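Séance 3 : retour sur la journée portes ouvertes

Support rédigé par Wulan Sitompul
À lire avant le TD. Les notes prises sur place sont à apporter.

1. Ce que nous sommes allés voir

La visite de septembre chez Promex comportait deux parties : une présentation en salle, puis une démonstration du poste de manipulation que l'entreprise développe avec l'intégrateur Nowakowski. Le programme parlait d'un « robot autonome capable de s'adapter à son environnement ». Je vous avais demandé de noter cette phrase en haut de votre feuille et d'écrire en dessous, au fur et à mesure, ce qui la confirmait. Beaucoup de feuilles sont revenues presque vides, et je ne crois pas que ce soit par paresse.

Une partie de la démonstration se déroulait en simulation, dans l'environnement Murkitine, avec une vue rendue depuis la pince. Le reste se faisait sur le bras réel, derrière une vitre. Le présentateur passait de l'un à l'autre sans toujours le signaler. Plusieurs d'entre vous ont attribué au bras réel des gestes montrés uniquement à l'écran. Reprenez vos notes et indiquez en marge, pour chaque observation, S (simulation) ou R (réel). Si vous ne savez plus, mettez un point d'interrogation et n'utilisez pas l'observation dans votre compte rendu.

2. Simulation : ce qu'elle permet d'affirmer

Un simulateur calcule des contacts à partir d'un modèle. Pour des solides rigides aux formes simples, le modèle est souvent convenable. Pour une matière en petits morceaux irréguliers, il faut choisir un frottement, une cohésion, une taille de grain, et ces choix pèsent lourd sur le résultat. À la question « d'où viennent vos coefficients de frottement ? », on nous a répondu qu'ils avaient été « ajustés ». Ajustés sur quoi, avec quelles mesures, nous ne l'avons pas appris.
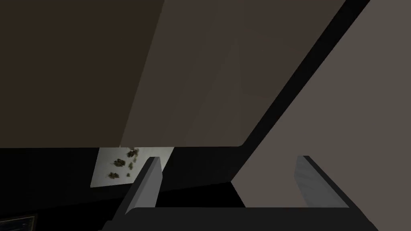
Il faut aussi se méfier du point de vue. Une caméra proche de la pince montre bien les doigts et assez mal le reste : une surface qui surplombe la zone de travail, ou un doigt placé devant, suffit à masquer une partie de ce qu'on voudrait saisir. La question utile est alors de savoir si le programme de commande travaille avec cette seule vue ou s'il lit directement, dans le simulateur, la position exacte des objets. Dans le second cas, on parle d'information privilégiée. Un résultat obtenu ainsi ne dit à peu près rien de ce que fera le bras réel, qui n'y a pas accès. La question a été posée deux fois. La première réponse portait sur la résolution de la caméra, la seconde sur la feuille de route du produit.

3. Les chiffres annoncés

La diapositive centrale donnait 2 250 essais simulés et 213 essais réels. Elle était accompagnée de la mention « jusqu'à 3 fois plus rapide ». Points à discuter en TD :

Plus rapide que quoi ? Aucune référence n'était indiquée. Un opérateur, l'ancienne version du poste, une pince concurrente ? Gulletti, cité oralement comme fournisseur de l'équipement précédent, n'apparaissait nulle part sur la diapositive.

« Jusqu'à » désigne le meilleur cas observé. Il nous faudrait la médiane et la dispersion.

Le taux de réussite était donné globalement, tous essais confondus. Avec une telle disproportion entre simulé et réel, le chiffre global reflète surtout la simulation. Il faut demander les deux taux séparément, ainsi que la définition retenue pour la réussite : objet saisi, objet soulevé, objet déposé au bon endroit ?

Les essais interrompus à la main sont-ils comptés comme des échecs ou retirés du total ? Pas de réponse non plus.

4. La démonstration réelle

Elle a duré moins longtemps que prévu. Un technicien a replacé les objets entre deux passages, toujours sur les mêmes repères au sol du plateau. Je ne lui reproche rien, c'est l'usage en portes ouvertes, mais un poste dont les objets reviennent à des positions fixes n'a guère l'occasion de « s'adapter ». J'aurais voulu voir un objet décalé de quelques centimètres. Un étudiant l'a proposé et on lui a répondu que le calendrier était serré.

À leur crédit, le logiciel de supervision est propre, l'arrêt d'urgence a été montré et expliqué correctement, et l'ingénieure chargée de la calibration a reconnu sans détour que le passage du simulé au réel restait leur principale difficulté. C'est la remarque la plus solide de la visite, et elle a été faite dans le couloir.

5. Travail demandé

Compte rendu de 2 pages, sans photographies de la plaquette commerciale. Choisissez une seule affirmation entendue pendant la visite. Citez-la mot pour mot, précisez si elle concerne la simulation ou le bras réel, puis décrivez l'essai qui permettrait de la mettre en défaut : matériel, nombre de répétitions, critère d'échec fixé à l'avance.

Les comptes rendus qui reprennent le vocabulaire du présentateur (« intelligent », « intuitif », « de nouvelle génération ») sans le définir seront rendus pour correction.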